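2022-07-12
Rice and plates, bench notes

Clearing loose rice off the teal plates, white table. Dry long-grain from the Clurkau bag, weighed out on the Prodberg balance at 3 g per plate. Tare the plate first, every time. The Gough plates differ from one another by more than the grain does, so a shared tare is no use.

Tip from the rim with both hands and keep the plate low over the table. Past a certain angle the grains go all at once and bounce; below it they stay put in the dish. The raised rim holds back a last line of grains, which want a light tap on the underside. Matte finish grips more than the old glossy set did in November.

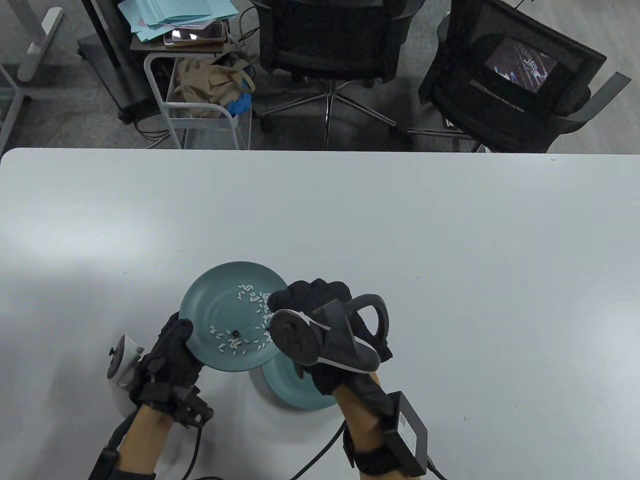 Does the rice need replacing between runs?
Only when it gets dusty or starts to break up; sieve it, reweigh it and top up from the bag.

Count of a full 3 g portion was done once by hand and need not be done again. For the record, the Jedia tub holds 1,147 grains after sieving, kept as the reference lot. Do not mix it with the working rice.

Spills: card and a soft brush, towards the near edge, into a tray. A damp cloth leaves starch on the white surface and the next lot sticks to it. Grains on the carpet are written off and go in the bin - do not put them back on a plate. Check the chair casters as well, they carry rice a long way.

Plates stack with the rims level. Wipe the foot of each one before stacking, as a single grain between two plates makes the upper one rock and it slides when lifted.

To do: new brush, lid for the working tub, label the tares on the underside of each plate in pencil. Repeat the rim tapping with 60 grains and then 100, same plate for both.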